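The Third Tick

The task sheet for the Jolley Cup ran to 14 pages. Danylo Horobets had read all of them, including the page on marker pens. The rules allowed one whiteboard, two foam cubes, one drawn circle and a run limit of 100 seconds. A cube scored if it stood inside the circle when the clock stopped. A cube touching the line was a matter for the judge.

The club met in March in the technology room, after the last bell. Ranjbar had written the motion code. Plaltau had written the calibration, and had asked for it to be kept in a separate file. Danylo kept the log. The log had columns for run, start position, time and result, and one headed Remarks, which Plaltau filled in when she thought he was not looking.

"The wrist view disagrees with the side view," said Ranjbar.

"By how much?"

"Three millimetres. Towards the frame."

"Then the wrist camera has moved on its bracket."

"Or the board has."

Danylo put both views up on the monitor and turned his chair so that they could see.

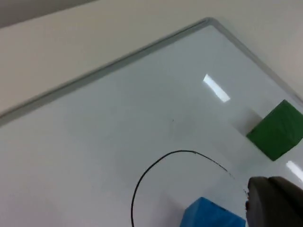
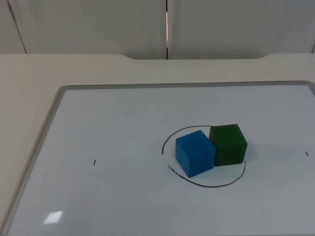

The blue cube and the green cube on the practice board, wrist camera first, side camera second.

Plaltau looked at them for some time. She had drawn the circle freehand. It was wider than it was tall, and it did not close.

"Does the sheet say the circle must be closed?" she asked.

"Page 9," said Danylo. "It says 'a circle'."

"So a cube could be in the gap."

"A cube in the gap is a matter for the judge."

Ranjbar was not listening. He had opened the calibration file, the one that was kept separate, and was reading down the offsets. There were two reference ticks on the board, one to each side of the circle. In the file there were three.

"What is the third tick?" he said.

Plaltau came round the desk. She read the line twice. The entry had a position and a weight of 1,000, where the other two had a weight of one.

"It was on the old board," she said. "The one that cracked. I measured from it in the autumn."

"So every run since then has been correcting towards a mark on a board we threw away."

"Slightly correcting."

"With a weight of 1,000."

She deleted the line. Ranjbar saved the file under a new name, and then under the old name as well, so the arm would load it. Danylo wrote the change in the log and ruled a line beneath it.

"Do we tell Kallari?" he asked. Kallari was the other school. They had borrowed the calibration file at half-term and sent a card to say thank you.

Neither of them answered at once. Ranjbar checked the emergency stop. Plaltau found the cap of the marker pen and pressed it on until it clicked.

"It is in the rules," said Danylo. "Page 3. Shared code must be corrected by the team that shared it."

"I know what is on page 3," said Plaltau. She pulled the keyboard towards her and began the message with the line number.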